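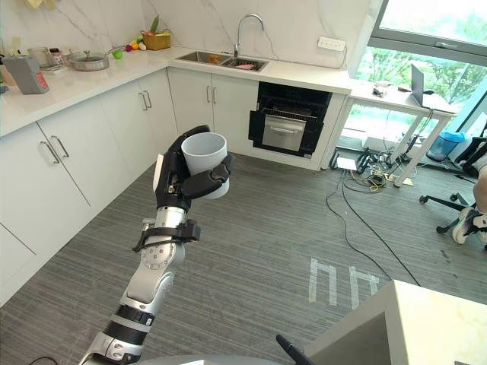 Cup in hand, kitchen behind. One moment from our cup set.

1/ A short thread on how we collect examples for a learning system, because some of you asked after my last post. I work with Leen Haddadin and Asger Bech, and we call the project Tasesside. Please forgive my English, it is my third language.

2/ The unit of our work is the episode. One episode = one task from start to end, with an operator guiding the arm. The cup set has 328 episodes at this moment. The plan is 700.

3/ People ask why a cup. A cup is easy for a person and full of small decisions for a hand. Where do the fingers go, where does the thumb go? In this grasp the fingers close over the front and the thumb sits under it. In other episodes the thumb goes on the opposite side. We keep both.

4/ We record in a kitchen with the pots, jars and vegetables on the counter. Leen moves the things between sessions. In July we worked with a clean counter and the model learned the clean counter very well. Then Asger put down a bread board and it reached for the bread board.

5/ The oven door is a variable too. Sometimes open, sometimes closed. We write it in the session sheet, together with the light from the window. I forgot the light for 22 episodes and had to go back through all of them – a long evening.

6/ The white tape on the carpet is for repeating positions. Before the tape we said "a little more left" to each other, and each of us had a different left.

7/ Failures: we keep them. A dropped cup gets the label "dropped", not the delete key. What we remove is only an episode where the recording itself is broken, for example missing frames.

8/ Operators change after 20 episodes. When one person continues too long, the movements become very fast and all the same. Elínborg Kragh checked this for us by watching old sessions without knowing who was operating. She could still name the tired ones.

9/ To the question about labels: one sentence per episode, written the same day, by the person who operated. "Pick up the white cup by the side." We tried longer texts and they did not agree with each other.

10/ Next is pouring. We start with dry rice, then water. If you have experience with labels for pouring, especially when to say that it is finished, please write to me or to Leen.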